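Home | Browse | Topics | Ask | Log in

Home > Laundry & Fabric Care > Printed Shirts

How do I keep the print on a T-shirt from cracking?

Posted 6 June 2020 by rorness_dad
2,429 views | 5 shares

I have a drawer full of printed T-shirts and the graphics are going bad one after another. Some have fine cracks all over, and a couple have started to peel at the edges of the letters. The shirts themselves are fine. No holes, collars still in shape.

I wash everything together on warm with a regular powder and dry it on high. The washer is an old top loader that came with the house. I do turn the shirts inside out when I remember, maybe half the time. The worst one is a shirt I bought last December at the street market in Danthorpe, so it isn't even old. Meanwhile I have one from a 5K that must have been through the wash a hundred times and it looks nearly new.

Is it the dryer, the detergent, or just cheap printing? And can a cracked print be fixed at all?

3 answers

jaiswal_print_shop
I run the press at Jaiswal, a small shop that does team and event shirts, so I see plenty of these. It's usually a mix of the dryer and how the print was put on.

There are a few common kinds of print. Screen printing is ink pushed through a mesh and then cured with heat. If the ink was cured properly it can outlast the shirt. If it was pulled off the dryer belt too early, it will crack in the first few washes and nothing you do at home will change that much. Heat transfer vinyl is a thin sheet cut to shape and pressed on. It peels at the corners more than it cracks. Then there is direct-to-garment, where the ink is sprayed into the fabric by a printer. That one mostly fades.

From what you say, the market shirt is probably a transfer. Your race shirt is most likely a decent screen print.

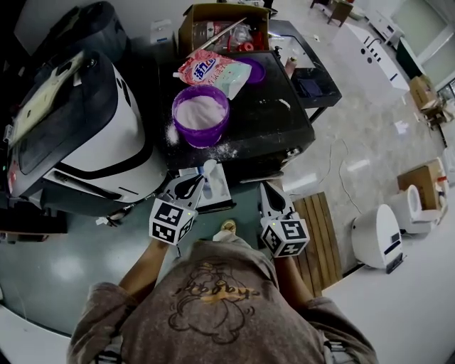 Does the fabric of the shirt make a difference to how long a print lasts?

It does, because the print has to move with the cloth underneath it. A tight, smooth cotton knit gives the ink an even surface, while a very stretchy shirt pulls the print apart a little every time you put it on. Shrinking is the other problem. If a cotton shirt shrinks in a hot dryer, the print on it doesn't shrink the same way, and you get wrinkles and then cracks.

For washing, I tell customers this: inside out, cold water, gentle cycle, and skip the fabric softener. Hang to dry, or use the lowest heat and take them out slightly damp. Wait a full day before the first wash on anything new. Don't iron over the print. If you have to, turn the shirt inside out and keep the iron moving.

As for repair, a lifted vinyl edge can sometimes be pressed back down with an iron and a sheet of parchment paper on top. Go 5 seconds at a time on medium and let it cool before you check. A cracked screen print is harder. You can warm it the same way and the cracks may close up a bit – they tend to come back.

Helpful: 59

talolmont_tess
Line dry them. I stopped putting printed shirts in the dryer when we moved to Talolmont (no hookup in the apartment) and the newer ones have held up a lot better. The ones that were already cracked stayed cracked.

Also check how full the washer is. Mine were rubbing against jeans and zippers every load. I do shirts in a separate load now, with less detergent than the cap says.

Helpful: 14

oldtowel
some shirts are just cheap. i paid 8 bucks for one and it peeled in a week, i paid 30 for another and it peeled in two weeks. buy plain ones

Helpful: 2

Share | Save | Report
Some 400 more posts in Laundry & Fabric Care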